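Fri 3 October
Dalia Rimkutė

Notes for week 2: how heat gets into food

Okay, so last time we ran out of clock right when it was getting good, and a bunch of you stayed behind to ask why your grandmother's pan is better than yours. I'm going to try to answer that today. You don't need any math for this beyond multiplying, and you can leave the textbook at home until the unit on baking.

Start with the thing I kept repeating on Tuesday: temperature and heat are different. A spark off a sparkler is wildly hot and has almost no heat in it. A bathtub of lukewarm water has loads of heat and won't even pink your skin. When you cook, you care about both -- how hot the surface is, and how much heat is sitting behind it ready to move into the food. Most of the sad gray chicken in this world comes from people who checked the first one and forgot the second.

There are three ways heat moves, and you know their names already from middle school, so I'll be quick. Conduction is touching. Convection is a fluid carrying heat around, and yes, air counts as a fluid, please stop losing points on that. Radiation is the glow from a broiler or a bed of coals. Almost every cooking method is a mix. Roasting a potato is mostly convection with a good bit of radiation from the oven walls, and then once the outside is hot it's conduction the whole way to the middle, slow as anything, because potato is a lousy conductor.

Now the stove. Gas heats the air, the air heats the pan, and a lot of that hot air slides right up the sides and off into your kitchen. (Put your hand near the handle of a small pot on a big flame and you'll find out where your money is going. Carefully!) An old electric coil heats itself and then passes that along by touching the pan, so a warped pan on a coil is a miserable thing. Induction skips the step in between. A coil under the glass makes a changing magnetic field, the field pushes currents around in the bottom of the pan, and the pan heats up from its own resistance. The glass gets warm mainly from the pan sitting on it.

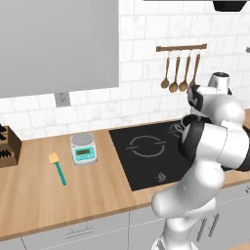
Simulated kitchen with an induction cooktop set in a wooden counter.

So that's why the pan matters so much with induction. Iron works, most carbon steel works, some stainless works and some doesn't. Plain aluminum and plain copper won't do anything useful on an ordinary home unit. The test is a fridge magnet: if it sticks firmly to the bottom, you're in business. If it sort of sticks and slides off, expect slow and patchy.

Back to the grandmother pan. Let's say it's cast iron and weighs a ton. Iron is honestly not a great conductor -- copper beats it by a mile -- but a heavy pan holds a lot of heat. Drop a cold steak in a thin pan and the surface temperature falls off a cliff, water comes out of the meat, and now you're steaming it. Drop the same steak in the heavy pan and the surface dips a little and keeps going. The price is that you have to wait for it to heat up, and you have to wait again if you overshoot.

Why do we want the surface that hot? Browning. The Maillard reactions (plural, it's a whole crowd of them) go slowly at low temperatures and really pick up above the boiling point of water. As long as there's a puddle in the pan, the wet parts are stuck near boiling and they won't brown much. Pat your meat dry. Don't crowd the mushrooms. I will put this on the exam in some form, consider yourselves warned.

For the home exercise, take 497 grams of water (I know, it's what my measuring jug at home holds to the brim) and bring it from cool tap temperature up by 40 degrees Celsius. Work out how much energy that takes using the specific heat we wrote down on Tuesday, 4.18 joules per gram per degree. Then time it on whatever stove you have, with the lid on and again with the lid off. Start with fresh water and a cool pot each time or your two numbers won't mean much.

If you don't have a stove in your dorm, borrow a friend's data and write their name on the sheet. Turn it in by October 9, on paper, and please staple it. Reading for next time is the chapter on boiling and simmering, up to the part about pressure cookers.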